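Print this page | E-mail to a friend

11th June | Skarngate press desk
Reading time: 2 min

SKARNGATE PUBLISHES ITS SET-UP AND CARE ROUTINE FOR THE LIRNO LAUNDRY CELL

Cleltholm - Skarngate today put out the full upkeep routine for Lirno, its two-armed laundry handling cell. Free to download, no sign-up. Covers first set-up, daily checks, finger pads, cables and what to do when an arm starts missing its mark.

The routine was written at our Cleltholm workshop, where the cells are built and serviced. Until now it went out only on paper with each new cell, and customers kept asking for a copy they could search. Fair enough.

Main points for operators:

Daily check takes 10 minutes. Wipe the floor panel, wipe the finger pads, open and close both grippers, look along the cables at the base of each arm. Any cable that rubs gets re-clipped before the cell is started. Lint is the big one. It gets in at the finger joints and the grip goes soft long before anything shows up in the log.

Pads are to be changed after 80 hours of running, sooner if the face has gone shiny. Always change both pads on a gripper together, never one. Then re-run the grip test with a thin garment and a thick one.

Wrist cameras: clean with a dry lens cloth only. No sprays. If a camera has been knocked or taken off, the arm has to be re-taught its corner points befor any cloth goes back in.
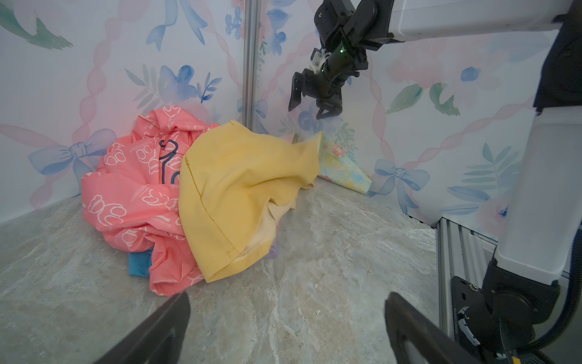

Open gripper in front of a mixed pile, with the second arm at right. Patterned walls, marble-effect floor.

Walls and floor get a section of their own in the new version. Panels can be swapped for other colours and prints, and plenty of customers do so. After a swap: check the seams sit flat, tighten the frame posts, take a fresh set of reference pictures. Skipping the last step is the most common cause of support calls, by a long way. Same goes for moving the cell nearer a window.

Test piles too. The routine asks for 10 practice picks after any repair, using crumpled items heaped together in a corner. Folded cloth is too easy and hides a weak grip. Stop at the first dropped item and go back to the pads.

Surdu, which supplies replacement pads and cable clips for Lirno, will stock a ready-packed service kit from August. Price to be confirmed. Existing part numbers stay the same so old orders are not effected.

Owners of earlier cells can use the same routine, apart from the camera section. A seperate sheet for those is being written now and will be sent out when ready.

Press and service enquiries: Skarngate, Cleltholm workshop.

ENDS

Print this page | E-mail to a friend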